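Home | Reviews | Authors | FAQ | Contact

Reader Questions, Answered
4 minute read
Print this page | E-mail this page

Hi, I'm Lucimara Miranda, and I review fantasy and horror novels here. The same questions keep landing in my inbox, so I've put my answers in one spot.

Do I need to read the Voltivia books in order?

Yes, please! I started with the second one because the library didn't have the first, and I spent 600 pages wondering who Scanlon was and why everyone was so mad at him. The third book can stand alone if you're stubborn, but you'll miss what the bell means.

Which one is the scary one?

Prekuvton. The other two have their creepy bits (the well, mostly), but Prekuvton is a straight-up haunted house novel that happens to have a map in the front. I had to quit at page 152 and pick it up again in daylight. If you don't do well with things living in walls, skip chapter nine – you can follow the plot fine without it.

Is Trimus part of the same series?

Sort of. It's a novella set in the same country a couple of centuries earlier, and it runs 101 pages in my paperback. None of the main characters are in it. I'd save it for last, since it gives away where the river people went.

Why did you only give the third book three stars?

I get more mail over this than anything else on the site. I loved the first half. Then comes the trial, and it goes on and on, with every witness telling us things we already watched happen. The ending is lovely and I cried, but 893 pages is a lot to ask when a good chunk of them are testimony. Three stars means I liked it!

Are they okay for teenagers?

My niece read the first at fourteen and was fine. There's some swearing and one pretty nasty death by drowning. Prekuvton I'd hold back until sixteen or so, but you know your kid better than I do.

Can I send you my own novel?

You can, but I only open to submissions in November, and I read slowly. Send me the first chapter and a short note on what it's about. I won't review anything I couldn't finish, so if you don't hear back, please don't take it as a verdict on the book.
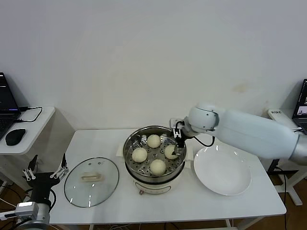
Do you do audiobooks?

Now and then, mostly on long drives. I'll always say so at the top of the review if I listened, and I'll tell you what I thought of the narrator too.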